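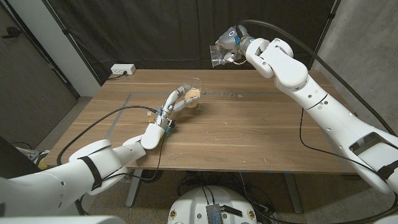
Section 4. Setting up the tabletop for the cup work

Okay, so you've got the table in place from Section 3 and it isn't rocking anymore (if it is, go back and do the feet again, I'll wait). This part is the fun one. We're going to tape out the work area, get the cups sorted, and do a first slow pass from one cup to the other.

What you'll want within reach:
Gray tape, one full roll
Clear plastic cups, the kind with a ridged rim
Something light and soft to go in the cup
A damp cloth and a dry one
A ruler or a tape measure

4.1 Clean the top. I use the damp cloth first and then the dry one, always going with the grain. Don't use spray polish! I did it once on the Jirkell table and the tape was lifting at the corners by lunchtime.

4.2 Lay the back strip first, straight across from left to right. Everything else gets lined up from this one, so take your time with it. Stand back and look at it from the front before you press it down hard.

4.3 Now run the side strips. Pull off a bit more tape than you need, set the far end against the back strip, and let the near end come toward you. Smooth it down with your thumb as you go. If it wanders, peel up the whole strip and start over (short patches catch on the bottoms of the cups and drive me nuts).

4.4 Close up the front. Trim the ends where the strips meet.

Note: Humaira Durrani likes a gap of 254 mm between the front strip and the edge of the table, and that's what's on our drawing. Kamran sets his closer. Both are fine, but write down which one you used, or the next person will be guessing.

4.5 Pick out your cups. Hold each one up to a window and turn it. You're looking for hairline cracks near the rim and for any that got squashed in the sleeve. A sleeve from Ummont has 20 in it and I usually end up keeping 16, so open a second one if you've got a long afternoon ahead.

4.6 Put your filler in one cup. Go for a single lump, light, and small enough to drop in without pushing. Leave the other cup empty.

Caution: No liquids inside the tape until you've finished Section 6. I mean it, the cables run right over the table.

4.7 Stand the full cup upright inside the tape, toward the near side. Let go and make sure it sits flat.

4.8 Check the cables on both sides. You want a big lazy loop, with enough slack for a full reach and nothing dragging across the cups. Where a cable goes over the side of the table, run your hand down it and feel for snags.

4.9 Do one slow pass. Lift the empty cup well clear of the table, tip it on its side, then bring it back upright and down. Keep the full cup held the whole time so it doesn't get bumped. Watch the grip more than the cup. Thin plastic buckles before you hear anything, and once there's a crease in it that cup is done.

4.10 Swap the cups over and do the pass again from the other side.

If the cup slips: wipe the rim and the outside with the dry cloth and try again. Still slipping? Take the grip a little lower on the cup, never tighter.

If the lump sticks to the bottom: crumbs, nearly always. Tap it out over the trash and start with a clean cup.

If the tape starts to curl: replace the strip. Jhun Manalastas swears by warming it with a hair dryer, and I've tried that with no luck at all, but hey, maybe mine's a bad dryer.

When you've got both passes done, leave the tape down and stack the good cups upside down on a clean cloth. Section 5 picks up from here with the lids.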